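Unit 4: Stringing Materials and Stretch
Course notes, Refilwe Shabalala

Elastic cord loses tension under constant load. The loss is called creep and is fastest in the first hours after knotting. Pre-stretch every length before threading.

Cut length = wrist measurement + ease + knot allowance. For round beads, add ease in proportion to bead diameter, as larger beads take up more of the inside circumference.

Test data (Bidum cord, single strand): 40 samples held at fixed extension, 44 cycled by hand. Record knot slip separately from cord failure. Do not average the two.
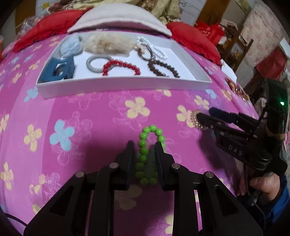 Knots: the surgeon's knot is the default for elastic. Pull each end in line with the cord, then trim. Glue is optional and must cure fully before the knot is drawn inside a bead.

Reading for Unit 5: Maluleke, Drernach handout, section on crimps.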